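Evaluation of the Katum Egocentric Capture Kit for Household Handling Tasks
Student project report, second submission
Authors: Ermelinda Louro, Amancay Garrido
Submitted Oct 22, 2025

1. Purpose

The automation lab is considering a one-year subscription to the Katum kit, sold by Wutis. The kit is a head-worn camera, a belt pack with battery and storage, and a licence for the Polach desktop software, which sorts footage into tasks and exports it in a form that robot learning code can read. A library of sample recordings comes with the licence. We were asked to find out whether the kit is good enough to supply training footage for a two-arm handling project due to start in February.

We did not test robot performance. The report covers the recording hardware, the sample library and the software.

2. Method

We had the kit on loan for 15 days. Work was split into two parts. Garrido wore the camera for recording sessions in the lab kitchenette, doing routine jobs such as stacking bowls and folding towels. Louro reviewed clips from the sample library and labelled them in Polach. We then swapped roles for the last three days so that each of us had used both halves of the product.

Clips were judged on four points: whether both hands stayed in view, whether the grip on the object could be made out, whether the object edge was clear against the background, and whether the time stamps were continuous. Each point was scored pass or fail. We dropped the five-step scale from our first submission after finding that our scores on it did not agree.

3. Sample library

We reviewed 40 clips from the household handling section. Most involve containers, because rigid open containers need both hands and give a clear start and end to each action. The basin clips were the most useful to us and are the ones referred to in the rest of this section. 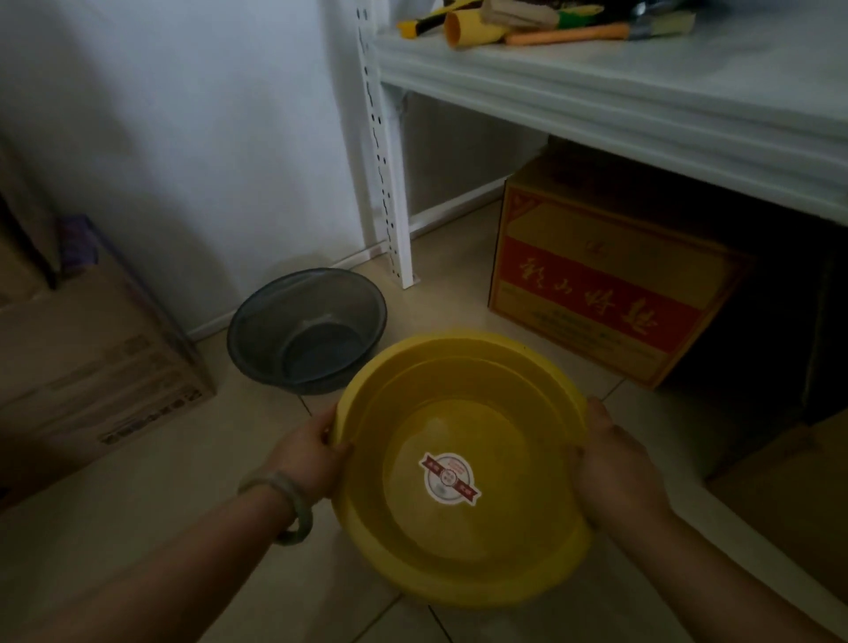

How long does the battery last in normal use?
Three hours of continuous recording at the default setting, measured over four full discharges. Recording at the high frame rate brought this down to just under two hours.

Of the 40 clips, 29 passed on all four points. The failures were mainly on grip visibility, where the fingers on the far side of an object were hidden for most of the action. Three clips failed on time stamps. In each case the gap was shorter than half a second, but Polach did not flag it, and we found the gaps only by exporting the data and plotting the intervals ourselves.

Low light was less of a problem than expected. The camera raises its gain early and the resulting noise is visible in shadowed areas, such as the space under shelving. Hands and strongly coloured objects stay well separated from the floor. Grey or translucent objects are harder. The outline tool in Polach often merged them with the wall behind and the boundary had to be drawn by hand.

4. Labelling software

Polach runs on the workstation supplied by the lab without extra drivers. Installation took 13 minutes, including the licence check. The main window has a timeline, a clip viewer and a label panel. Labels can be attached to a time span, to an object or to a hand.

Automatic object tracking is the feature Wutis promotes most, and we spent the most time on it. The user draws an outline once and the software carries it forward until the object leaves view or the confidence value falls below a set threshold. With a single object the outline held for the length of the clip in most of our trials. Performance dropped when similar objects were close together.
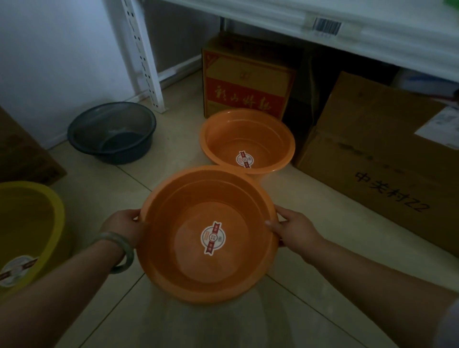 Identity switching is the main weakness of the tracker. When two objects share a shape and colour, the outline can jump from one to the other as they overlap, and the object number goes with it. The held orange basin and the matching one on the floor beyond it are a typical case, and the round sticker inside each does not help the software to tell them apart. The dark grey basin nearer the wall kept its own number throughout our trial. Our workaround was to lock the outline to the hand label, a setting found under Advanced and left off by default. This stopped the switching but added a manual check at every release.

Hand tracking was better. Left and right were assigned correctly in all the clips we labelled, including those where a sleeve or jewellery changed the look of the wrist. Fingertip positions were less reliable and we would not use them to estimate contact points.

5. Fit and comfort

The head strap adjusts with a ratchet at the back. Both of us could wear it for a full session, although Garrido reported pressure at the forehead after the first hour. The camera tilt has to be set before recording and cannot be changed without loosening two screws. If it is set too high, the hands drop out of view whenever the wearer works close to the body. We lost our entire first session to this. The manual mentions tilt in one line and gives no angle.

6. Comparison

The only other product available to us was the Lūse chest mount. It is lighter and cheaper, and the view is steadier. It does not follow the wearer's gaze, and objects lifted above chest height blocked the lens. It has no labelling software of its own. For floor-level and table-level work the head-worn view was easier to label.

7. Recommendations

The kit is suitable for the February project with the following conditions.

Tilt should be checked with a short test clip before each session.
Exported time stamps should be checked with our script, which is in Appendix B.
Hand lock should be switched on for any task with two or more matching objects.
Translucent items should be left out of the first round of recording.

We recommend a three-month subscription in place of the full year. Wutis has said that a tracker update is planned but would not give a release date, and the lab should see it working before paying for the longer term.

Appendix A: Clip scores
Appendix B: Time stamp script
Appendix C: Loan agreement and return checklist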